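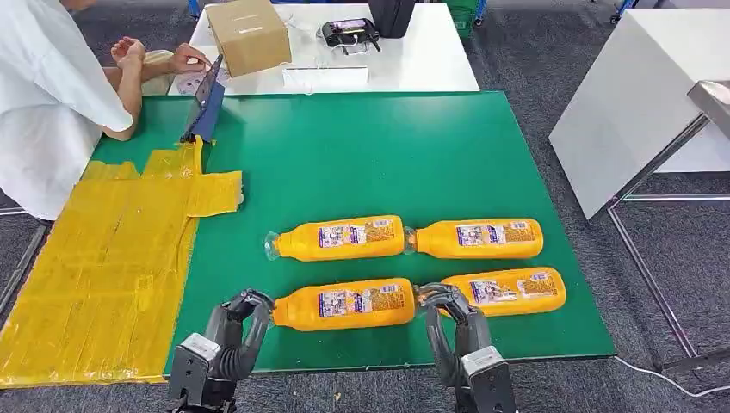 Fig. 1. Four orange bottles lying on the green work surface, carton on the white table behind.

Undora Bottle Packing Set — README

Maintained by Yannick Mallet, Datberg. Recorded at the Plolcombe packing room on a Wednesday.

Contents

The set covers one activity: orange plastic bottles with clear caps are picked up from a green surface, turned, and passed on for packing. Bottles start on their sides. Cartons are kept at the back of the work area and are not annotated in this release.

Items

Bottle: orange plastic, clear cap, wraparound label. One product only. Nominal fill is 500 ml. Bottles with torn labels were removed before recording.
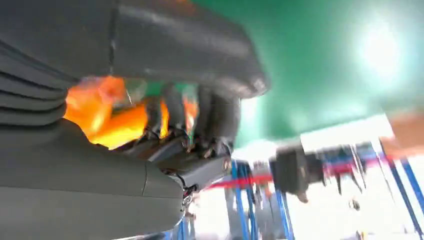 Grasp labels refer to the body of the bottle unless the field neck_contact is set. Where the object is mostly covered during a grasp, annotators marked it as occluded and left the outline open. No outline was guessed.

Color values should be handled with care. The orange surface saturates easily, and highlights shift toward yellow. Thresholds tuned on the open table views do not carry over to the close views — use separate ones. 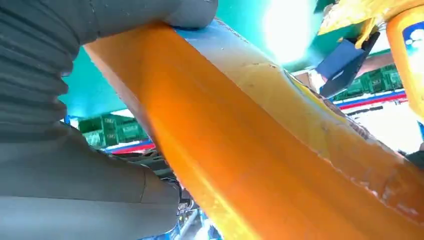 Fig. 3. Close view, orange item held at a diagonal, strong light behind.

Annotation

Each session is split into 4 phases: approach, grasp, transfer, place. A phase ends when contact changes. Two annotators labeled every session, and differences longer than 2 frames were sent to a third reader. Cap direction is stored as left, right or unclear.

Known issues

— Session 16 has no transfer phase and should be skipped in timing work.
— Small label text is often unreadable at close range.
— Carton type is missing from the Bermúdez subset.

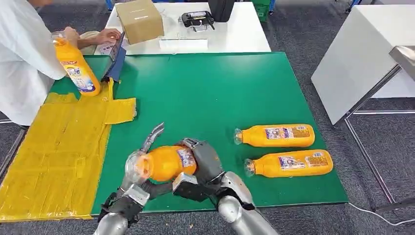 Use

Free for research and teaching. Cite the set as Undora Bottle Packing Set, Datberg. Send corrections to Yannick Mallet with the session number and phase.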